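Home | About | News | Services | Contact

Seteck opens textile sorting room at Tundlow

Feb 5, 2023

Seteck has opened a new room for sorting and folding used household textiles at its Tundlow site. The room will take in cloths, throws and covers collected from homes and small businesses, and prepare them to be used again.

The room covers 155 square metres and can hold more than 1000 items at a time. Collections began in February from 480 addresses in Tundlow and Chin.

Each cloth is opened out, looked over on both sides and checked for tags before it is folded. Orange and yellow cloths are kept together, and tags are left on unless the next user asks for them to be taken off. 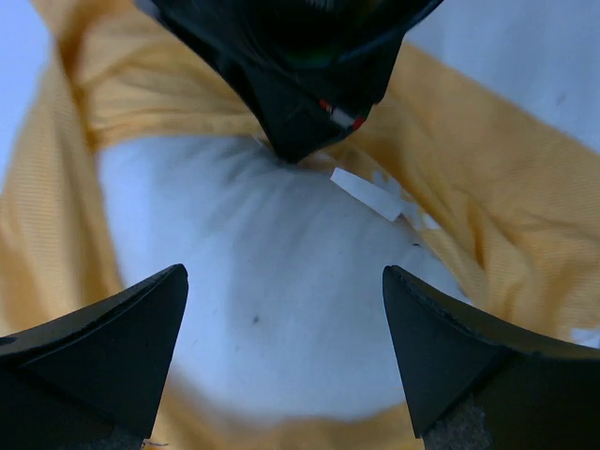

What happens to the textiles

Items in good condition are folded and sent to the Tollau store, where they are sold by weight. Worn pieces are set aside for cutting into cleaning cloths. Anything that cannot be used in either way goes for fibre recycling.

"People send us all sorts, and a lot of it arrives in a heap," said Saodah Menon, site manager at Seteck. "The first job is to get each piece open so that we can see what it is. A tag is a help, but many have faded or come away, so we go by the feel of the cloth as well."

Edges get a second look. Small pulls and loose threads are noted on a slip and the piece goes to the mending table, which is run by Wenceslao Ulloa.
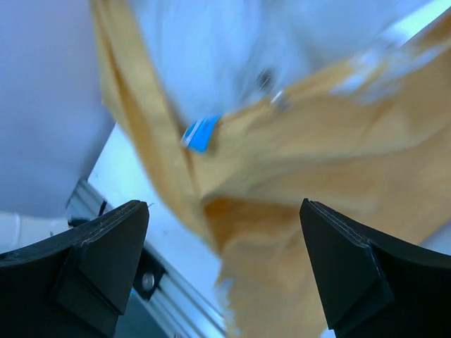 Mending is free of charge for households that want their own items back. They should allow two weeks and put a name and telephone number in the bag.

Marietjie Mnguni, head of collections, said the Chin round would be extended later in the year if there was enough demand.

Bags can be left at the side entrance during opening hours. Please do not include duvets, pillows or carpets.

For press enquiries, contact Ridwan Siregar at the Seteck office, Tundlow, extension 3198.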